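Agitador magnético com aquecimento: a temperatura do visor não bate com a do balão

Fórum Bancada e Vidraria > Equipamento > Aquecimento e agitação

Publicado por rikard_lab

Uso uma placa de aquecimento com agitação magnética para manter soluções aquosas a temperatura constante durante algumas horas. O balão é de fundo redondo, 100 ml, e fica assente num bloco de alumínio pousado sobre a placa. Com o visor em 80 °C, um termómetro de vidro mergulhado no líquido estabiliza 16 graus abaixo. Se subo o valor definido para compensar, a temperatura ultrapassa o alvo e leva muito tempo a regressar.
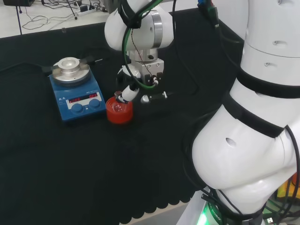 Já limpei a superfície de aquecimento e confirmei que a barra magnética roda de forma regular. O desvio mantém-se com água destilada e com etilenoglicol. O manual admite a ligação de uma sonda externa, mas não explica que grandeza é regulada quando ela não está ligada. O aparelho está avariado ou o procedimento está errado?

Burgi Bühler
Resposta aceite

O comportamento é o esperado. Sem sonda externa, o controlador regula pela leitura do sensor interno, montado junto à placa. Entre esse ponto e o líquido existem várias resistências térmicas em série: o contacto placa–bloco, o próprio bloco, a folga bloco–vidro e a parede do balão. A essas somam-se as perdas laterais para o ar. Um desvio de 16 graus a 80 °C não me surpreende num balão sem isolamento.

A folga entre o bloco e o vidro costuma pesar mais do que as outras. O raio da cavidade tem de corresponder ao do balão. Um balão de 50 ml numa cavidade de 100 ml toca apenas numa zona pequena do fundo e o resto é ar. Algumas gotas de óleo de silicone na cavidade reduzem bastante o desvio, desde que a temperatura fique dentro do limite do óleo.
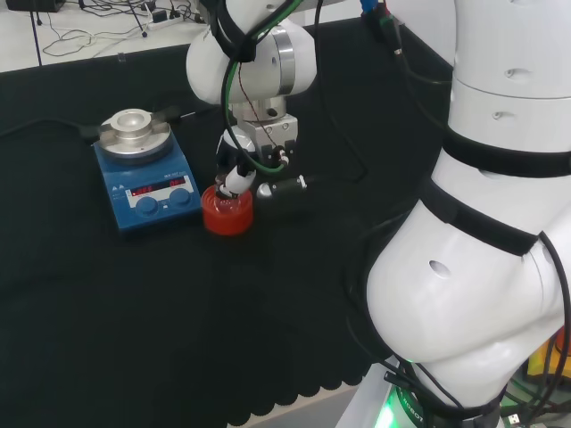 Quanto à sonda, mergulhe-a no líquido até pelo menos um terço da altura, sem tocar no vidro e fora do percurso da barra. Se ficar encostada à parede, lê um valor intermédio e o problema reaparece com outro número. Antes de ligar o aquecimento, confirme que a sonda está mesmo no líquido. Com a sonda ao ar, o controlador aplica potência sem que a leitura suba, e nem todos os modelos detetam essa condição.

A ultrapassagem tem outra origem. O bloco acumula calor e continua a cedê-lo depois de o aquecimento cortar. Suba em patamares – 60, 72, 78 – e espere em cada um que a leitura estabilize. Se o modelo permitir limitar a temperatura máxima da placa, fixe-a 20 a 25 graus acima do alvo.

Dumitrescu

Tenho uma Arkmont 648 e acontece o mesmo. Ponho folha de alumínio à volta do balão e fica melhor. Nunca usei sonda.
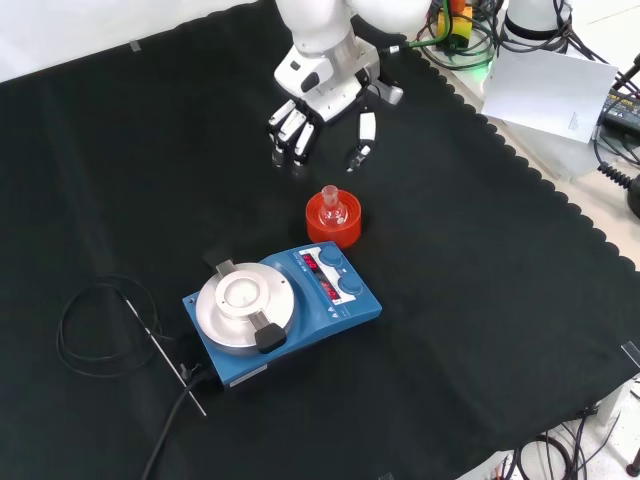 Também já tive um caso em que era o termómetro. Era de imersão total e eu mergulhava só a ponta, dava cerca de 4 graus a menos. Veja o que está gravado na haste.

rikard_lab
Comentário do autor do tópico

O meu é de imersão parcial, com a linha a 76 mm, e no balão ficava acima dessa linha. Parte do erro vinha daí. Com óleo na cavidade e folha à volta do colo, o desvio desceu para 7 graus. Encomendei a sonda Pt100 à Petbridge e vou repetir a medição com os patamares indicados. O conector do meu aparelho é de cinco pinos, convém verificar antes de comprar porque há versões com quatro.

Burgi Bühler

Sete graus sem sonda é um valor razoável. Quando a receber, compare as duas leituras em gelo fundente antes de a usar no balão.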